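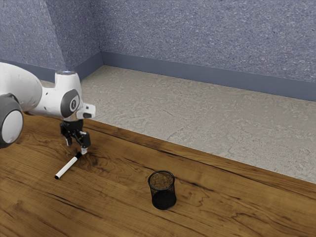

Right, six weeks into the Nestero trial licence so here goes, thread. Simulator for arm tasks, runs on a desktop, you build a table and a job and let your controller loose on it.

Job I've been using is the marker one. Pick up marker, put it in the mesh pen holder. Boring on purpose. Every package does some version so you can compare.

Setup was quick. Arm, gripper and table come in the starter pack, you drag them in. Room is from the Pomare set, which costs extra — worth knowing before you click.

Looks: good. Wood grain is lovely, knots and all, and the mesh on the holder lets a bit of the table show through. Skanov gave me flat grey for that. Carpet's a bit samey but who cares about carpet

Grasping is where I've got moans. Ran 100 tries with the default grip settings and the marker rolled off the finger pads far too often. Turned friction up, much better, but then it sticks when you want to let go. There's a middle setting, took me an evening to find. Not in the manual.

Also the marker lying at a slant trips up the built in planner. Wrist goes the long way round. Fix is to limit joint 6, they told me that on the forum within the hour, fair play to them.

Speed fine. Over 3 times real time on my machine with shadows on. Shadows off I didnt bother timing.

Dretix import: broken. Crashed on 2 files out of the 2 I had. Support say a fix is coming in March, which is no use to me this side of Christmas.

Price. Monthly is ok for one seat, silly for a team. No student rate that I could find, shout if you've seen one.

Would I pay? For pick and place, yes, probably. For anything with cables or cloth no, havent tried it and teh demos look stiff.

Doing the drawer task next, will add to this when it's run. Settings file for the marker job is in my profile link if you want it.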